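Sunday, March 27, 2022

So the cable thing finally got me. I've been telling everybody in the shop for months that the wrist cable on the right-hand arm was going to snag on something one day, and then the day came and I was the one running it, and I hadn't checked it either. Great.

Some background if you're new here. I do setup and programming at Coltcombe, a small place that builds and sorts electronic odds and ends for other companies, and my corner of it is a two-arm cell with a white table between the arms. Parts come in on a steel tray in the middle, the arms pick them off and put them in the yellow trays. Red boards go here, little barrel parts with the wire tails go there, harnesses over on the other side. The job right now is for a customer called Brotell and it's not hard work for a robot, except that wires are floppy and robots hate floppy!

Anyway. The camera on the right arm rides on the wrist, so its cable has to get from the wrist back to the base somehow. The nice way is a proper dress pack with guides and a spring return. Our way is a hook-and-loop strap on the forearm and a generous loop of slack. It works fine as long as the loop is the right size. Too short and the wrist pulls on the connector when it turns. Too long and the cable lies on the table and goes wherever it wants.

You can guess which one I had. I'd re-strapped it after swapping the camera and left it long, because the last time I left it short I killed a connector and had to explain that to Soudabeh Jalali, who signs for the spares. (She was very nice about it. That was worse.)

The first hour went great. Then on one pick the arm came back from the far right tray with a turn of the wrist I'd added myself that morning, to get a better angle on the harnesses, and the loop slid under the corner of a tray. The arm kept going. The tray went with it, about a hand's width, and then the cable went tight, the camera dropped out, and the program did the thing I'm still mad about – it used the last good picture it had and went in for the next pick anyway. Down went the gripper, right onto a board that wasn't where it thought it was.

Force limit tripped, arm stopped, light went red, and I said a word.

Nobody was near it, the fence was shut, and the safety side did exactly what it's supposed to do. The damage was one board with a bent capacitor, a scuffed tray and 18 minutes of me crawling around looking for a part that had bounced off the table. But I keep thinking about that stale picture. A dead camera should be a full stop, every time. Ours was set to retry up to 3 times and then fall back to the last image, and I have no idea who thought that was smart. I looked in the change log. It was me, last May.

I pulled the fallback out the same afternoon. Myroslav Yatsenko from second shift went through the rest of the settings with me, and he found another one in the Hakance controller that let the arm resume at full speed after a force stop. We turned that off too. Now it comes back slow and waits for a button. 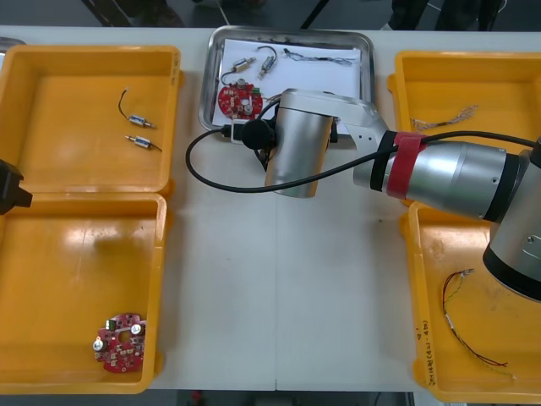

*Photo: Myroslav Yatsenko*

You can see the strap, the red one, and how far the cable wanders out over the table before it comes back up to the wrist. It looks so harmless lying there! Look at it next to the trays, though, and think about that wrist turning.

Myroslav wants a second strap closer to the wrist, so the slack is split into two small loops that stay up off the table. I think he's right, but I'd also like to run the thing through 1,000 dry cycles with nothing on the table before I trust it with Brotell's boards again. There's a guide kit from Akpalu that would clip right onto the forearm, and I've put in a request. Soudabeh said she'd look at it this week, and she asked, very politely, if it came with a spare connector.

In the meantime there's tape on the tray corners and a new line on the startup sheet that says CHECK THE LOOP in capital letters. I wrote it, and I've already forgotten to tick it once.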